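Print this thread | E-mail this thread
Facilities & Fit-Out Forum > Waste and Cleaning > Lounge areas
Last updated: September 10, 2022

Pedal bin on carpet, liner sizing and wall contact

cdobre
We refitted the lounge corner in August. Streaked gray carpet, white wall panel with a yellow edge strip, thin black baseboard, light gray armchair. The only bin is a small pedal type, black body, yellow lid, yellow pedal. It was specified to match the panel trim and it does. Two problems:

1. The blue liners we stock are cut for the tall kitchen bins. In this one they fold over themselves inside and the lid does not seat.
2. The bin stands tight against the panel. When the pedal is pressed, the lid edge touches the wall surface. There is a faint mark now at lid height.

I would like to keep the bin where it is. Moving it toward the chair puts it in the walking line.

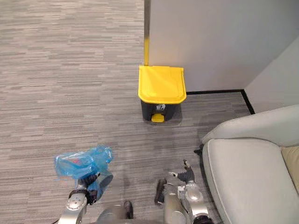 Lounge corner: pedal bin against the panel, armchair at right.

Corina Dobre
Office services, Ernurus

flatpack_dan
Item 1 is a stock problem. Measure around the outside of the rim, halve it, and that is the minimum flat width of the liner. Add a little for the fold. For depth, take the height of the body plus half the base plus the overhang. Anything much longer bunches at the bottom and takes up volume you need.

Liso sells a short liner in cartons of 1000. We use those in meeting rooms. Thin, but fine for paper cups and tissues.

mopbucket
Disagree on the Liso. They split at the bottom seam if anyone puts in a banana peel and a half-full cup. Lounge bins get wet waste whatever the label on the front says. Le Goff makes a heavier one in nearly the same size. It costs more per carton and we use fewer of them, as we stopped double bagging.

flatpack_dan
Double bagging was the fault there. Two thin liners trap air between them and the inner one rides up. Vent the bag before you fit it: shake it open, push it down to the base, then fold the rim over. I have had very few splits.

mopbucket
I vented them. They split.

h_riser
On item 2. Most small pedal bins need clearance at the back for the lid to swing. Check whether yours has a stop on the hinge. If it has, set the bin forward until the lid clears at full travel, then mark that position. If it has no stop, the lid will go past vertical and hit the panel wherever you put it within reason, and it will also stay open.

Carpet makes this worse. On a hard floor the body stays put when you step on the pedal. On carpet the base rocks and creeps backward, so a bin set correctly in the morning is against the wall by evening.

cdobre
No hinge stop that I can find. The creep matches what we see. I set it a hand's width out and it was back against the baseboard by the next day.

h_riser
Then fix the base. Two strips of hook tape, hook side down, grip loop-pile carpet well enough. On cut pile they do very little.

tallboy3000
Or replace the bin. A pedal bin in a lounge is the wrong fitting. Use an open-top. No hinge, no pedal, no creep, no wall mark. We took out every lidded bin on our floor and had no complaints.

mopbucket
Open-top next to an upholstered chair, with food waste in it? I would not want to sit there in August.

tallboy3000
Empty it daily.

mopbucket
We do empty daily. It smells by two in the afternoon.

h_riser
For the mark on the panel, try a damp microfiber cloth first. Avoid melamine foam on a satin finish, it leaves a dull patch that shows more than the scuff did. A clear bumper dot on the back of the lid is enough to prevent new marks. Stovinia has them, part 1771, or use the ones sold for cabinet doors.

cdobre
Cloth removed most of it. I have ordered the bumper dots and one carton of the Le Goff liners. The hook tape is on and I will leave it for a couple of weeks before I post a result. The carpet is loop pile as far as I can tell.

flatpack_dan
Post the flat width of the Le Goff when it arrives. Their listing gives capacity only.

12 comments | 2 shares
E-mail this thread | Print this thread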